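Blanket drive in Traltstead passes last winter's total

TRALTSTEAD — The Orosus blanket drive has taken in 252 blankets and throws since it opened in September, already more than it collected all of last winter.

The drive runs out of the former Sakamoto fabric store on the main street, where donations are sorted, folded and packed four to a box. The boxes go to shelters and family housing programs in Traltstead and neighboring Plirkoso.

Orosus said it has set aside $3,000 for this season, with $2,000 of that going to laundry costs. Every item is washed before it is packed, including those that arrive clean.

Knitted and woven throws make up a large part of what has come in so far. They are shaken out, checked for holes and pulled threads, and folded with the fringe turned to the inside so the tassels don't knot together in the box. Cream and other pale colors are kept apart from the darks in the wash.
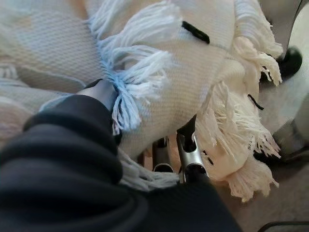 Throws with worn fringe are accepted as long as the weave itself is sound. Electric blankets, pillows and mattress pads are not.

Donations can be left at the side door until 6 p.m. — bags should be tied shut and kept off the sidewalk. The drive continues through February.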